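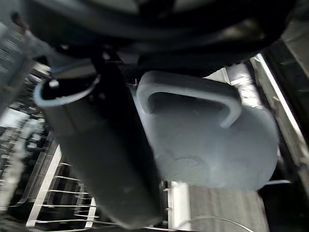
4.2 O escorredor como lugar de decisões

Poucos objetos domésticos nos deram tanto que pensar como o escorredor de louça. Nos diários recolhidos em Karkora, num total de 370 entradas, aparece quase sempre como ponto de passagem, mas as durações contam outra história, e uma história fascinante! Em muitas casas as peças ficam ali muito mais do que os 90 minutos que Szulc e Ebihara propuseram como tempo típico de secagem. O escorredor passa a armário.

Os copos altos e os recipientes com pega são os casos mais ricos. Um copo alto deitado ocupa o espaço de vários pratos e obriga quem arruma a rever tudo o que já lá estava — uma pequena negociação que os participantes descrevem com um pormenor admirável. Os recipientes bojudos acabam muitas vezes encostados ao lado de fora.

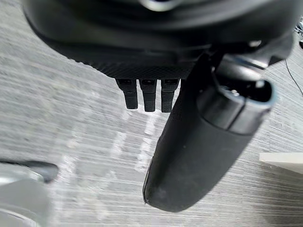
Figura 3. Outra imagem, no mesmo local.

Kinoshita chama a isto «arrumação por encosto». O termo parece-nos excelente, e adotamo-lo na secção seguinte, onde comparamos os diários de julho com as entrevistas de Kawaguchi.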